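第三章 把堆肥桶架起来，投第一桶料

更新于2019年4月9日。旧版里关于水龙头垫圈的那一段我写反了，收到好几封邮件来问，对不起对不起，这次改过来了。手上还是旧打印稿的朋友，请把3.2节整个换掉。

上一章讲的是怎么挑菌糠、桶放在家里哪个位置，这一章开始动手。我用的是Ivton的双层桶，步骤都按它来写。你要是用别家的桶，或者自己拿两只桶套起来做的，零件的叫法会有点出入，大的顺序是一样的，照着走就行。菌糠我用Wallen，颗粒偏粗，闻起来像放久了的麦片，我挺喜欢这个味道（家里其他人不喜欢）。

3.1 开箱以后先认一认零件

箱子里应该有下面这些东西：

外桶，底部侧面有一个圆孔，装水龙头用的。
滤板，上面全是小孔，有几只短脚，脚朝下放。
桶盖，内侧有一圈软胶密封条。
水龙头一只，配螺母和橡胶垫圈。
压板，带提手，压料用。
量勺一把。

垫圈特别容易丢！它们通常跟说明书装在同一个小袋里，我第一次开箱的时候连袋子一起扔进了废纸箱，后来蹲在楼下翻了半天。拆的时候在身边放个碗，小东西统统丢进碗里。

密封条请用手指顺着摸一圈，看有没有翘起来的地方。翘了就按回去，按不回去的话拿温水泡软一点再按。密封条有裂口就别将就了，找卖家换盖子，漏气的桶后面怎么伺候都会发臭。

注意：新桶会有一股塑料味。用清水冲一遍，开着盖晾一晚上。不要用漂白水，也不要用带杀菌成分的洗洁精，菌糠里的菌是活的，残留下来它们受不了。

3.2 装水龙头

1. 把外桶放倒，圆孔朝上。

2. 一片垫圈套在水龙头的螺纹上，推到底，贴住龙头本体。旧版写的是把垫圈全都放在桶里面，那是错的，外侧一定要有一片。

3. 龙头从外面穿进圆孔，出水口朝下（是桶立起来以后的"下"，放倒的时候很容易搞混，我到现在还会装歪）。

4. 手伸进桶里，套上另一片垫圈，再拧螺母。用手拧紧就够了。有朋友上了扳手，咔的一声，螺母裂了，人也傻了。

5. 把桶立起来，倒进一点清水，盖过龙头的位置，放在干的报纸上等着。你可以去泡杯茶，回来看报纸。报纸湿了就把水倒掉，松开螺母重新来一遍，多半是垫圈没放平。

6. 打开龙头，看水流得顺不顺，再关上。关上以后用纸巾捏住出水口，纸巾干爽就算过关。

小提示：龙头把手与桶身平行还是垂直算"关"，不同批次不太一样。我在桶上用油性笔画了一个小箭头，省得半夜摸黑接液肥的时候接一地。

3.3 放滤板

7. 把刚才试漏的水倒干净，桶壁上挂一点水珠没关系。

8. 滤板脚朝下放进去，轻轻按四周，让它坐稳。晃一下桶，听到哐哐响说明有一只脚悬空，转个方向再放。

9. 滤板上垫一张厨房纸或者一小块旧报纸，撒薄薄一层菌糠。纸会慢慢烂掉，没必要取出来。垫纸的主意是Hằng Vi教我的，她的桶从来没堵过，我的桶在学会这招之前堵过无数回，每次都要拿牙签去捅滤板上的孔，捅到怀疑人生。

注意：彩印的、带塑料膜的纸别用。

3.4 准备一个台面小桶

堆肥桶不能一天到晚开开关关。每开一次盖，空气就进去一次，而我们要的恰恰是少一点空气。所以厨余先攒在台面上的小桶里，到了晚上一次性倒进大桶。这一步很多人觉得麻烦想跳过，我劝你别跳，它带来的差别比换任何牌子的菌糠都大。

小桶没有什么讲究，随便一个塑料桶就行，口要比底宽一点，倒的时候顺手。不用买专门带活性炭盖子的那种，滤芯要一直换，很烦。我用过搪瓷的、不锈钢的，最后还是回到最普通的塑料桶，轻，摔了也不心疼，洗起来一冲就干净。

要不要套袋子呢？看你自己。套袋的好处是桶壁不沾东西，晚上拎起来一抖就行；不好的地方是袋子里会积水，而且迟早有一天你会迷迷糊糊把袋子连着菜叶一起倒进大桶（我干过，Lộc Phùng也干过，他还过了好些天才发现）。普通塑料袋在桶里是不会分解的，写着"可降解"的袋子在这种密闭的桶里也基本没动静，都请留在外面。买菜带回来的薄塑料袋拿来套小桶正合适，用完抖一抖，晾干了还能再用。

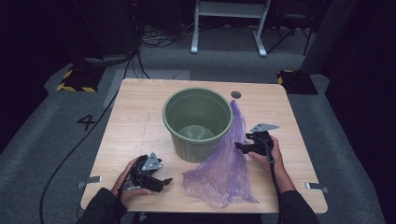 3.5 第一次投料

10. 把小桶里的厨余倒在案板上翻一翻，挑出不该进去的东西。牙签、橡皮筋、水果上的小贴纸、茶包上的订书钉，这几样我家出现得最多。

11. 大块的切小。我切到大拇指节那么大就停手了，再细没有意义，手还酸。西瓜皮、柚子皮这种厚的可以多切几刀。玉米芯和大骨头就别切了，直接不要放。

12. 沥水。这个很要紧。泡过水的菜叶、汤里捞出来的东西，先放在漏篮里滴一会儿，再用手捏一把。Wallen的菌糠吸水能力不错，但它不是海绵，桶里汤汤水水的话很快就会酸得冲鼻。

13. 倒进大桶，铺平。每次铺的厚度以3厘米左右为上限，当天不够厚也没关系，有多少铺多少。

14. 撒菌糠。用附带的量勺，表面看上去像蛋糕上撒了一层粉，底下的菜隐约还看得见，这个程度就刚好。放了肉、鱼、剩饭的日子要多撒一些，撒到看不见底下为止。新手阶段宁可多撒！菌糠用多了顶多是费钱，用少了是要把整桶端出去倒掉的。

15. 用压板往下压，把身体的重量放一点上去，听到噗的一声就是空气出来了。边角的地方压板够不着，我用饭勺的背面按。

16. 压板留在料上面不用拿出来，有的人喜欢再盖一层保鲜膜，我嫌麻烦，没盖过。

17. 盖上盖子，绕着边一段一段按下去。盖完提一下盖子中间，整个桶跟着动，说明密封得好。

注意：按盖子的时候手指不要搭在桶沿外侧，会夹到，很疼。

3.6 什么能放，什么不能放

可以放的：菜叶、果皮、蛋壳、咖啡渣、茶叶、剩饭剩面、面包、豆渣、煮过的肉和鱼、奶酪、枯萎的切花（剪短）。

可以放一点点的：柑橘皮、洋葱皮、辣椒、很咸的剩菜。咸的东西我会先用水冲一下再沥干。腌菜缸底那种汤就算了。

不要放的：汤、牛奶、油、大骨头、发绿毛或黑毛的食物、宠物粪便、烟灰、任何塑料。

蛋壳要多说一句。它进桶以后几乎不会变，等你埋进土里再挖出来，还是蛋壳的样子。想让它快点碎，就在投料前晾干捏碎。我是懒得捏的，花盆里时不时翻出半个蛋壳，我看着还觉得挺亲切。

发霉的食物也常有人问。表面一点点白毛的面包，我会放，多撒菌糠就是。绿的黑的我一律不放，免得把杂菌带进去，好不容易养起来的环境被它占了。

3.7 接液肥

投料开始以后过些日子，滤板底下会积一层黄褐色的液体。什么时候开始有，看你家吃什么。夏天瓜果多，来得快；冬天我家天天吃萝卜炖这炖那，剩下的多是干皮，龙头拧开好久才滴出一滴来。

18. 拿一个广口的容器放在龙头下面，容器要比龙头低，最好把大桶垫高。我的大桶坐在一只倒扣的旧陶盆上，高度刚刚好。

19. 慢慢打开龙头。开头出来的可能有点冲，脸别凑太近。

20. 流完了轻轻把桶往龙头那一侧斜一下，再流一会儿，关紧。

21. 用纸巾擦干净出水口。不擦会招小飞虫，招来了就很难送走。

接出来的液肥当天就要用，放久了会变质。浇花一定要兑水，原液浇下去叶子边会焦，我的一盆薄荷就是这么走的。兑到颜色像很淡很淡的茶，沿着盆边浇，别淋在叶子上。多肉和刚上盆的苗不要浇。用不完的原液可以直接倒进马桶或者下水口，对管道里的气味有点帮助，我家厨房的地漏就靠它了。

小提示：记得接！Ivton的桶底空间不大，液体漫过滤板以后，底下的料就泡在里面，味道会从酸变臭。我把接液肥这件事跟浇阳台的花绑在一起做，拿水壶的时候顺手就接了。

3.8 桶满了以后

装到离桶口还有一掌宽的时候就别再加了。最上面撒厚厚一层菌糠，压实，盖紧，然后放着不管它。

放多久呢？天气暖和的话，大约15天就可以了，冷的季节要再久一些。期间只开龙头，不开盖。我知道你会想看，我也想看，忍一忍。等的这段时间厨余没处去，所以常年做的人家里都有另一只桶轮着用。只有一只桶也能过，先把厨余装盒冻起来，要用的时候拿出来化开、沥水，再照3.5节来。冻过的菜叶细胞都破了，分解得更快，就是水多，沥的时候耐心点。

开盖那天先闻。好的桶闻起来像泡菜，带一点甜酒味，表面可能长着一层白色绒毛，那是好现象。料的形状基本不变，香蕉皮还是香蕉皮，颜色深了一点而已。第一次做的人往往在这里很失望，觉得白忙了，怎么还是一桶菜？别急，它还要进土里走一程，那部分放在第四章讲。

3.9 温度和位置

桶喜欢的温度跟人差不多。我把它放在厨房角落，离灶台远一点，晒不到太阳。阳台也行，夏天要遮阴。有一年九月特别闷热，我把桶留在西晒的阳台上，出门回来一看，温度计停在41度，桶里的味道我就不形容了。后来那一桶怎么补菌糠都救不回来，整桶深埋了事。

冬天冷的地方，发酵会慢得像停住一样。可以用旧毛毯把桶裹起来，龙头那边留个口子。低于8度的时候我干脆把桶搬进屋里，放在洗衣机旁边。不要放在暖气片上，也不要用电热毯，有人问过我好几次了，真的不要。

3.10 常见的毛病和我的处理办法

味道像臭鸡蛋
水太多或者漏气。先接液肥，再查密封条和龙头，然后加菌糠、压实，等几天再闻。还是臭，就按失败处理，找块空地深埋，上面多盖土。

长绿毛或黑毛
只有一小块的话，连着周围的料一起挖掉，撒上菌糠，再按紧。整面都是，就不救了。洗桶，从头来。

一滴液体都没有
别慌，只要闻起来是酸的就没事。料偏干的家庭经常这样。也可能是滤板堵了，拿一根细竹签从龙头口轻轻探一下（不要使劲，会戳坏里面的胶圈）。

有小飞虫
多半在桶外面，在龙头口和盖子边沿。擦干净，旁边放一小碟醋加一滴洗洁精。如果打开盖子里面有虫飞出来，说明盖子没按到底，3.5节最后那个动作重新练一遍。

有白色的小虫在爬
苍蝇在投料之前就在小桶里产过卵了。夏天台面小桶要盖起来，而且当天一定要倒空。桶里的虫不影响最后埋土，心理上过不去的话多撒些菌糠、盖紧，酸度上来以后它们待不住。

盖子打不开
里面外面气压不一样，加上密封条吸住了。从提手对面那一侧用指腹往上顶，一点一点来。拿刀撬会把密封条划坏。

菌糠受潮结块
轻微的掰散继续用，闻着还是麦片味就行。长了黑点、有霉味的整包不要。我现在把菌糠分装在带夹子的小罐里，大包的口扎紧放柜子深处，每次只动小罐。Clelia那边有卖散装的补充包，袋子很薄，买回来当天就要换容器。

3.11 洗桶

每清空一次洗一次，不用洗得太用力。滤板拿出来，用旧牙刷刷小孔，桶壁用清水和软布擦。内壁有点划痕正常，别用钢丝球，划痕越深越藏味道。龙头里面会积一层滑滑的东西，灌一杯温水进去，开着龙头冲一会儿就掉了。密封条能拆的就拆下来洗，装回去之前两边都擦干，方向别装反，有凸边的一面朝外。

洗桶的水可以稀释后浇在树根旁边。住楼房的话倒进下水口，记得先把滤板上的渣捞掉。

洗完倒扣着晾，底下垫两根筷子透气。完全干了再收。如果这个季节不打算继续做，盖子不要扣死，虚虚地搭着，隔年拿出来就不会一股闷味。

配件坏了可以单买。我的水龙头和密封条都是在Lương换的，报Ivton的桶型就行，螺母最好多要一个备着。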